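Matte white desk top going shiny where my forearms rest
Laltis Community Help > Home Workspace > Surfaces and Finishes
Posted 2022-03-22

pistthorpe_flat

I have a large painted desk top, matte white, factory finish. It has been in daily use since November. Two patches at the front edge, where my forearms sit, are now visibly glossier than the rest. Under a ceiling light they are hard to spot. Under a desk lamp set low to one side they stand out clearly.

Cleaning so far: a damp microfiber cloth every few days, and once a melamine sponge on an ink mark. The ink came off, but there is now a third shiny spot where it was. Isopropyl alcohol on a cotton pad made no difference to any of the patches.

Is this dirt, wear, or damage to the paint? And can the matte look be brought back without repainting the whole top?

ondar_bench

It can be two different things, and you probably have both.

The forearm patches may be skin oil plus polishing. A matte finish scatters light because the surface is uneven at a very small scale. Oil fills the low points and friction flattens the high points. Either one makes the area reflect more like gloss. Oil can be removed. Flattened paint cannot be cleaned back to matte.

The sponge spot is almost certainly polishing. Melamine foam is a fine abrasive, and on matte paint it leaves a burnished area after a few strokes. I would not use it on this top again.

To find out which one you have at the front edge, clean a small part of one patch and leave the rest alone. Use warm water with a few drops of plain dish soap, a soft cloth and light pressure. Rinse with a second cloth, dry, and wait until the surface is fully dry before judging it. Put the lamp back in the low position, because overhead light will hide the result.
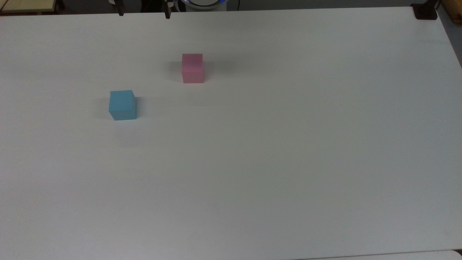

If the cleaned part matches the rest of the top, it was oil, and you can do the whole patch the same way. If it is still glossy after 2 passes, stop. More rubbing will only enlarge the area.

For true burnishing there are two options. The first is to dull the area with a gray non-woven pad, used dry, in straight strokes with almost no pressure. Test it on the underside first if that has the same finish. The risk is that you swap a shiny patch for a scratched one, and on thin factory paint you can go through to the primer. The second is a clear matte topcoat over the entire top. Spot coating leaves a visible border – I have tried it on a shelf and had to redo the shelf.

A desk mat will slow down further wear. Pick one with a fabric or felt back. Some soft plastic backs react with paint over time and leave a mark.

tedesco77

Just wax it. Worked on my kitchen table.

ondar_bench

Wax will even out the sheen by making everything shinier, so it depends on whether you want to keep the matte look. It also has to come off completely before any topcoat goes on, or the coat will not stick.

pistthorpe_flat

Did the soap test. The left patch came back nearly to matte after 1 pass. The right one improved a little and then stayed the same, so I am treating that one as wear. The sponge spot did not change at all. No wax. I will leave the paint alone for now and get a felt-backed mat for the front edge.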